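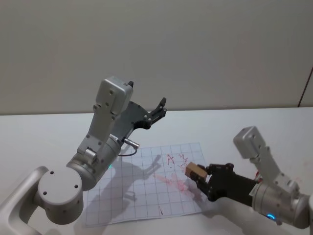 Chapter 4
Paper and Ink

Most of what people know about the past was written down, and most of it was written with ink of one kind or another. Ink has two jobs. It has to leave the pen easily, and it has to stay where it is put. These jobs pull in opposite directions, and the history of ink is largely a history of trading one against the other. A red letter A on a sheet of grid paper, with a pinkish-red smudge spreading below it, shows both sides of the problem on one page. The letter can still be read. The color in the smudge lies where no line was needed, and the printed squares give an easy way to measure how far a mark extends. In this chapter we look at what inks are made of, how paper takes them up, and why some marks last for centuries while others are gone in a season.

4.1 What ink is made of

Every ink has a colorant and a vehicle. The colorant gives the ink its color. The vehicle is the liquid that carries the colorant to the page. In most writing inks the vehicle is water, often with a little glycol added to slow drying in the pen. Printing inks use oils or other solvents.

Colorants fall into 2 groups, dyes and pigments. A dye dissolves in the vehicle, the way sugar dissolves in tea. A pigment does not dissolve. It stays in the form of tiny solid particles that float in the liquid, and it has to be ground very fine or it will settle out and clog the pen. Dye inks are usually bright and flow well, but many of them fade in sunlight and run when they get wet. Pigment inks tend to hold up better against both light and water.

Many inks also contain a binder, a substance that glues the colorant to the page once the vehicle has gone. Gum arabic, the dried sap of acacia trees, has been used for this since ancient times. Without a binder, a pigment ink dries to a powder that can be brushed away.

4.2 What paper does

Paper is a mat of plant fibers, mainly cellulose. Between the fibers are small gaps, and water is drawn into these gaps by capillary action. Paper with nothing added to it, such as blotting paper or filter paper, soaks up ink so fast that a pen line spreads into a fuzzy band. This spreading is called feathering.

To prevent feathering, papermakers treat the sheet with size. Size may be gelatin, starch, or a synthetic compound, and it slows the movement of water into the fibers. A heavily sized sheet takes a sharp line, but the ink sits on the surface longer and is easier to smear. A lightly sized sheet dries quickly and gives a softer line. Office paper is commonly made at 80 grams per square meter - that is the weight of one square meter of a single sheet - and is sized lightly enough for both pens and printers.

The mill at Berneck, which we return to in Section 4.5, made writing paper sized with gelatin. Sheets were dipped by hand, pressed, and hung in a loft to dry. In December the loft was often too damp to use, and unsized stock was stored until spring.

4.3 Drying

Ink dries by evaporation, by absorption, or by a chemical change. Water-based inks use the first two together. Oil-based inks harden when the oil combines with oxygen from the air, and a thick layer may need days.

You can compare drying times with simple equipment. The Jovetti test, used throughout this book, calls for a pen, a clock, and strips cut from 2 kinds of paper. Draw a row of short lines on each strip. Wait ten seconds, then drag a clean dry finger across the first line. Wait another ten seconds and do the next. Record the first line that does not smear, and keep the strips for Activity 4B.

Key terms: binder, colorant, dye, feathering, pigment, size, vehicle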